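Home Lists Archive Subscribe Help
Filed under: Member notices, Shared meals
4 min read

To: Odura Community Dining list
From: Cormac Gallagher, Program Coordinator, Sernance Neighbourhood Services
Date: Jun 1, 2022
Subject: Re: Allergen notices at shared lunches

Dear members,

Thank you to the Bodin centre for its enquiry, which is quoted in part below. As similar questions have reached this office from other centres, the reply is addressed to the whole list.

> We have been writing the allergens for each dish on the whiteboard
> beside the servery. Two of our regular guests cannot read it from
> their seats, and one has asked whether the information could be placed
> on the table. Is the whiteboard sufficient under the program
> guidelines, or are we expected to provide something in print? We would
> also like to know what to do when a dish is donated on the day and the
> cook is not present to ask.
>
> Bodin Centre, kitchen desk

The whiteboard remains acceptable as a general notice. It does not, however, meet the guideline that allergen information be available at the point where a guest chooses or receives food. Where meals are served to the table, a printed card is required at each table. Where guests queue at a servery, one card per dish, placed in front of that dish, will satisfy the requirement.

Cards should list the name of the dish, the allergens present, and the initials of the person who checked the ingredients. The phrase "may contain" should be used only where it appears on the label of an ingredient. Centres have at times applied it to every dish as a precaution, and guests have told us that they then have no means of choosing a meal at all.

With regard to donated dishes, the position is unchanged from last October. A dish that arrives without a written ingredient list may not be served at a program lunch. We recognise that this is unwelcome in centres where neighbours have brought food for many years, and we ask that it be explained courteously and in advance. Donors who telephone ahead can be sent a blank ingredient form, and a form completed at the door is equally valid. Packaged goods with an intact label need no form.

The Stirkard centre has asked separately whether fruit, bread and condiments must be carded. Whole fruit need not be. Bread must be, including gluten-free bread, which should have its own board, its own knife and its own covered basket. Condiments may remain in their original containers with the label facing outward. If they are decanted, a card is required.

The program served 285 lunches last month across its member centres. Of the guests who completed the registration form, 15 recorded a food allergy and a further 11 recorded an intolerance or a medically directed diet. Centres are reminded that these forms are confidential. The names of guests should not be written on cards, posted in the kitchen or read aloud at service.

Revised card templates are available from this office in standard and large print. Please allow five working days for posted copies. Centres with their own printer may request the file by email and are asked not to alter the type size, which has been set with the comments of guests with low vision in mind. Cards printed on coloured paper proved difficult to read under fluorescent light and should be withdrawn as existing stock is used up.

Lastly, several centres have asked whether patterned table coverings are permitted. They are, and members are welcome to use what they have. A card laid flat on a pattern is easily overlooked, so we recommend the folded version, which stands upright and can be read from either side of a long table. A sage-green cloth with a white grid and small hearts and crosses is perfectly suitable, provided the card itself is plain white.
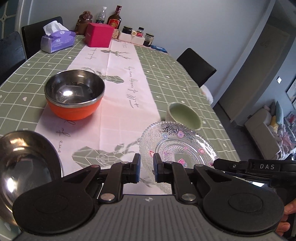
Replies and corrections

Please send replies to the kitchen desk address and not to the full list. Corrections to the templates will be circulated with the next notice.

Cormac Gallagher
Program Coordinator
Sernance Neighbourhood Services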